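3.2 Retention of local records

Of the 596 small offices that returned the September survey, 188 reported keeping their only full copy of tenant and billing records on drives held on site. The remainder used a shared service, most often Kemon or Boko, or a mix of the two. Offices with fewer than 25 staff were more likely to rely on local storage, and they were also less likely to have a written rule on how long records should be kept. Almost 3000 separate retention rules were collected across the full sample, many of them copied from older paper filing schedules with little change.

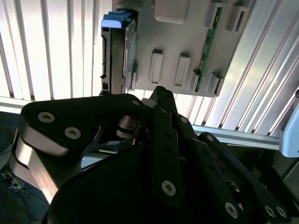 Figure 4. A 3.5-inch hard drive mounted upright beside a light gray panel, with a light blue pull tab at its top. Photo: Clastex.

Drives of the general type in Figure 4 remain common in such offices. Respondents named purchase cost and ease of replacement as the main grounds for keeping them. Few had a fixed date for retiring old units – the usual practice was to wait for a fault or a change of lease. Where a retired drive still held records past their retention date, 14 days was the shortest period given for erasure, and several offices gave none.

The Hashemi schedule, which sorts records by legal purpose, was applied to all responses in order to compare rules across offices. Billing records matched the schedule closely. Tenant letters did not, and they are treated separately in Section 3.3.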